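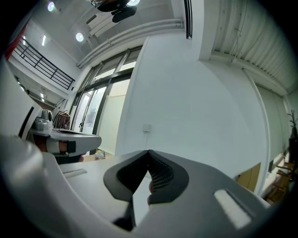 The Trindeck hand-held pair is sold to small assembly shops that want to teach a robot a job without writing code for it. A worker does the task with the grippers, the Serari software records the motion, and an arm is trained on the recordings. We used a pair at our Radcombe site from September, mainly on chair parts. The gray housing is large for what it does, and the soft black finger pads are the best part of it. They meet at a point and open into a V, and one pad has a fine mesh on its inner face. There is enough room behind the point for a fingertip, so keep yours back until the pads are clear.

Grip and handling

The pads hold molded plastic well. Thin flat stock is harder, and screws are not worth trying. Closing force depends on the hand, and two workers will give two different recordings of the same lift. Serari can filter for this, but the setting is three menus down and resets after each update.

Two-handed work is where the kit makes sense. The cubes on the back carry printed square markers on their faces, and tracking suffers if a sleeve or a part covers too many of them. Cables hang toward the wearer. Route them before the first take.

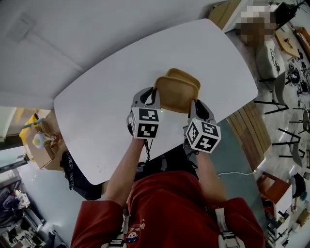 Two tan seats held between the grippers at the white table.

Results

We logged 1266 takes. Serari accepted 902 of them. Most of the rejected takes were lost tracking, usually on turns where the wrist rolled under. The arm trained on the rest now moves seats from table to rack at a steady pace and stops when a stack is crooked. Someone still has to straighten it.

What it changes on the floor

Recording is a job, and it should be scheduled as one. A worker with a gripper in each hand can't sign for a delivery or answer a question without putting both down. Our first plan had people record between normal tasks, and output dropped. We now give it a fixed block that ends at 11:30, with the rate paid the same as assembly.

The lifting has gone down. The checking has gone up, and it is duller work. The people who recorded the takes are also the best at spotting when the arm is about to go wrong, so we moved them to supervision with a pay grade to match. Borkowska, the other kit we tried, has lighter handles – but its software could not merge left and right recordings.

Verdict: good pads, fair tracking, poor menus. Buy it if you have repeat two-handed lifts and can spare the labor hours.

Reviews > Shop Floor > Teaching Tools

Filed under: Automation at Work, Hand Tools, Long-Term Tests

Comments (3)

benchside: Does the filter setting survive a restart, or only get lost on updates?

mill_lane: We stopped at 373 takes and the arm was fine for single seats. Stacks needed far more.

nightpacker: Glad to see the pay grade mentioned. Ours got the supervision and kept the old rate.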